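Product Review: Fevlow Kennel Record Folder and Online Register

Reviewed 10/01/2020

The Fevlow record system is sold to dog breeders, boarding kennels and owners who keep more than one dog. It comes in two parts: a ring-bound folder with printed sheets for each animal, and an online register in which the same information may be stored and searched. Our organisation maintains a small library of equipment and record-keeping products on behalf of its member kennels, and this review has been prepared for their guidance.

Two member kennels used the system over one full breeding season. The first, at Ornance, keeps working spaniels and has five breeding bitches. The second boards dogs for the public and does not breed. Both had previously relied on a diary and a wall calendar. Each kennel completed a written report at the end of the season, and the remarks that follow draw on both.

What is supplied

The folder holds 314 pages, of which 305 are record sheets and the remainder are dividers, an index and a short guide. The sheets cover identification, vaccination, worming, feeding, season dates, matings, whelping, puppy weights and sales. There is also a sheet for general remarks, and both kennels used this more than any other. Refill packs may be ordered, but only for the complete set. A kennel that needs further feeding sheets must therefore buy whelping sheets as well, and the boarding kennel found this wasteful.

The cover is stiff and wipes clean. The rings close firmly, although one of the two folders supplied to us had a ring that did not meet its partner and had to be exchanged. Wastix, the distributor, dealt with the exchange promptly and made no charge for postage.

The feeding sheets

Feeding is the part of kennel management in which written records are most often neglected, and the Fevlow sheets are well thought out in this respect. Each dog has one line per meal, with space for the type of food, the weight given, the amount left and the initials of the person responsible. A separate column allows supplements and medicines to be entered, and this is printed in a darker shade so that it is not overlooked at a busy time.

The guide recommends that every dog be assigned its own bowl, and that the bowl be entered on the sheet by a number or colour. We support this advice. It reduces the risk of a medicated meal reaching the wrong animal, and it makes it easier to see which dog has gone off its food.

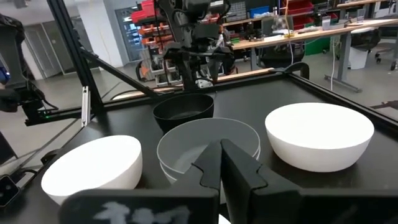 Bowls in white, grey and black.

The boarding kennel followed the recommendation from the first week and reported that new members of staff learned the routine quickly. The Ornance kennel did so only for its older dogs. For a litter feeding from a shared dish the individual line has little purpose, and Fevlow would do well to provide a litter feeding sheet. At present the breeder must rule one out by hand.

The column for the amount left is narrow. Staff wrote "half" or "none" where a weight was called for, and over several months this made the entries hard to compare. A wider column, or a simple set of boxes to tick, would be an improvement.

Breeding and whelping sheets

These are the strongest part of the product. The season chart runs across a double page and shows each bitch's cycle in such a way that the likely date of the next season can be read off without calculation. The Ornance kennel had a bitch due in August and was able to arrange kennel space and a visit to the stud dog well ahead of time.

The whelping sheet asks for the time of each birth, the sex, colour and weight of the puppy, and whether the afterbirth was passed. It is set out in large type and can be filled in under poor light. Daily weights then follow on a second sheet for each puppy. The breeder remarked that a puppy known in the nest as Vik was slow to gain, and that the sheet made this plain by the second day, when supplementary feeding was begun.

The mating record has room for the registered names of sire and dam, but there is no space for health test results. Breeders are now routinely asked for these by buyers, and the omission is a serious one - we would ask Fevlow to correct it in the next printing.

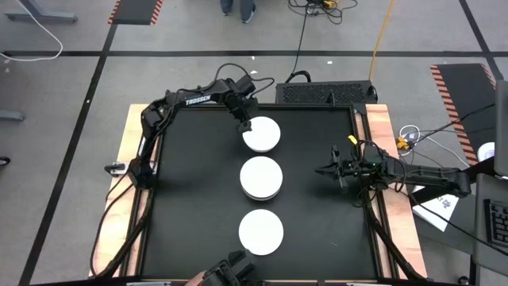 The online register

The register is included in the purchase price for two years, after which a yearly fee is payable. It follows the layout of the folder closely. Entries are made by choosing a dog from a list and then the relevant sheet. Reminders for vaccination and worming are sent by e-mail and arrived on the correct date in every case known to us.

Searching is less satisfactory. A dog may be found by its kennel name or registration number but not by the name of its owner, and for a boarding establishment that is the most natural way to look. Records can be printed, although the printed pages do not match the punched holes of the folder and must be trimmed.

Members should also note that the register does not work without a connection to the internet. The Ornance kennel has no signal in its whelping room and wrote all its entries by hand, copying them across in the evening. Some entries were missed as a result. Kennels in a similar position should treat the folder as the principal record.

Storage and handling

A full folder is heavy and does not lie flat when opened near the beginning or the end. The boarding kennel removed the current feeding sheets each morning, carried them on a clipboard and returned them at the close of the day. This answered well, and the paper stood up to daily handling, though ink from a felt pen showed through to the reverse. A ballpoint pen is advised.

Recommendation

The Fevlow system is recommended to breeders with a small or moderate number of bitches, for whom the season chart and whelping sheets alone would justify the purchase. Boarding kennels are advised to inspect the loan copy before ordering, with particular attention to the search facility and the terms on which refill packs are sold. The loan copy may be borrowed by any member kennel on written application to the office, for a period of up to five weeks.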